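October, getting dark by teatime

Well, I finally did the cables. I have been saying I'd do the cables since before we moved the bookshelf, and this morning I came down, put the kettle on, opened the second drawer to get a teaspoon and couldn't open it. Something had wedged itself up against the top from inside. I got a butter knife in and wiggled it and out came a plug, then the rest of the lead, then two more leads hanging off it like washing. So that was my day decided for me!

I tipped the whole drawer out on the kitchen floor, which was a mistake for my knees but did at least mean I could see what I had. Phone chargers, mostly, and for phones we haven't owned in years. A lead for the old Benon radio (radio long gone to the charity shop, lead very much still here). Three of those flat grey ones that came with the router. A thing with a round end that I'm fairly sure belongs to the hair clippers, and I've put that one on the stairs so it gets taken up. It will live on the stairs for a fortnight, I know it will.

Rang Kam-wah to ask if he still wanted any of the old ones, because he said something in the summer about mending his mother's lamp. He kept me on the phone 19 minutes and we got round to cables in the last one. He wants anything with a proper plug on it. He also told me the right way to fold a lead, over and back in loops the same length and then a tie near one end, never wound round your hand, because winding puts a twist in it. I've wound them round my hand all my life. I tried his way on an old extension and it sprang open and knocked over my tea, so I went back to watching how the shop ones are done and copied that.

The Millwood shop had a sale on, so after lunch I walked over for boxes. I wanted small ones with lids and came home with one tub without a lid and a packet of 300 ties, as you do. Who needs 300 ties? I've used seven. The girl on the till said people come back for more and I cannot think what they are tying. She was very nice about the fact that I'd forgotten my bag again.

I did like the colours in there, though. Everything in our kitchen is beige or used to be white, and there's something about a bright plastic basket that makes me feel I could be a person with a system. I've been thinking about it all afternoon — red for things to keep, a greeny-blue tub for things to give away, leads folded up neatly in between waiting to be told where they're going.
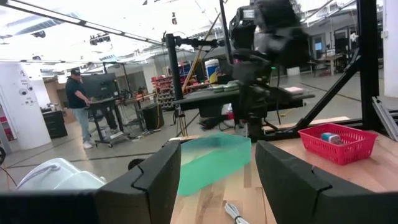
Red basket, teal tub, one white cable with its dark tie on. My idea of heaven.

The wood is lovely too, all those strips in different browns. I'd have a worktop like that tomorrow. Ours is the speckled stuff that hides crumbs so well you only find them with your sleeve. I did price up a butcher-block one in the spring, from Tsang, and it came to 177 just for the short bit beside the cooker, so speckled it remains.

Anyway, back to the drawer. By four o'clock I had a keep pile and a Kam-wah pile and a third pile that I kept walking past. The third pile is the one with all the leads I can't put a name to. I tried them against everything in the house, the speaker, the camera, the little fan, even the Rirken clock, which takes batteries and always has. Two of them fit the speaker. Neither of them made it do anything. I put them in a bread bag and wrote "??" on it and the bag has gone back in the drawer, so I suppose in a way that's where I started, except that the drawer shuts now.

It does shut, though! I've opened and closed it several times this evening for the pleasure of it. The teaspoons have the whole left side to themselves and the scissors are where you'd look for scissors. I also found the spare back door key, stuck down in the corner under some old takeaway menus, and that makes the row we had about it rather awkward. I'll own up at the weekend, or I might just hang it on the hook and see how long it takes.

Back is killing me. Soup and toast for tea, and an early bath. The cupboard under the stairs can wait until after Christmas, and I'm not even going to open it to look.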